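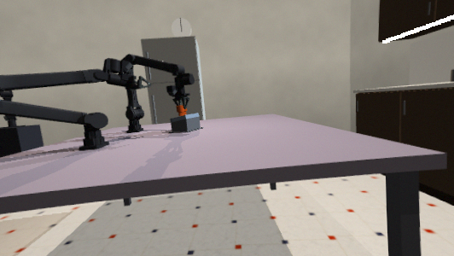
When will Utwood choose a gripper? The choice is due in July, once both candidates have finished their trials.

Utwood is comparing two grippers, the Mosasitz and the Vatitz, on the same pick-and-place task. Each one gets 200 tries in simulation before any bench work starts. Els Vandenberghe runs the trials and will publish the drop rates for both. Declercq is supplying the controller, and its settings stay the same throughout.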